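4.2 What people told us about eating fruit at home

I'll admit I came to this part of the study expecting dull answers. We had 842 households in Giltholm and Plorport filling in food diaries, and fruit was meant to be a quick box to tick! Then Sneha Gautam started reading the margins, and I lost most of April to them.

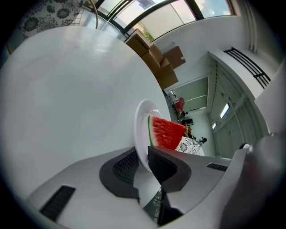

People write far more about when they eat fruit than about how much. Of the 3,293 diary entries that mention it, a good many put it between meals, often standing up, and those were the ones our older form (the Prernex sheet) had no room for. Liviu Cozma and I argued over whether a slice of melon eaten at the sink is a snack or a pudding. We went with snack, and Figure 3 uses that rule.

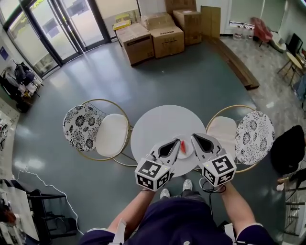
Figure 3. Fruit served on a plate, and a small round table of the kind used for light meals.

I also rang 12 of the households back, which I'd happily do again. Most of them said the table mattered: if it was small and near the kitchen, fruit got cut up and shared, and if it was piled with post it stayed in the bowl. That fits what Catinca Chiriac found in her earlier diaries, though hers covered only 118 homes and left out children (ours didn't, and their spelling of "satsuma" is a joy). Section 4.3 takes up the question of cost.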